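Come work on the software side of Misby (one opening, planning and perception)

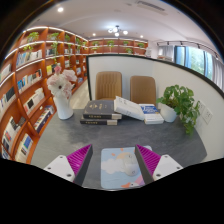 Page last changed: June, by Leokadia

Hi! I'm Leokadia Kozłowski and I look after the code that turns demonstrations into something our arms can repeat. There are 4 of us at Mastside and we'd love a fifth.

Most of what we deal with is desk stuff, like getting two ribbed pads lined up on either side of a computer mouse with books and a potted plant close by. We have 1,658 episodes of that sort of thing, and the replay tool I wrote for them is (I'll admit it) held together with string. You'd be taking it over first. After that it's grasp planning, plus the pose tracker, which drifts on long recordings and drives Satish up the wall.

You should be happy in Python, okay with reading C++, and not scared of camera calibration, fisheye especially. ROS is handy but you can pick it up here. No degree needed, I don't have one in this either!

It's full time, and you can be remote up to 60 percent of the month. We start late and do a short call at 10:30.

To apply, send Prakash Pai a link to some code you wrote and a few lines on what you'd change in it now. Please skip the cover letter. Prakash and I read everything and you'll hear back either way, then there's one chat and a paid half day with the tracker.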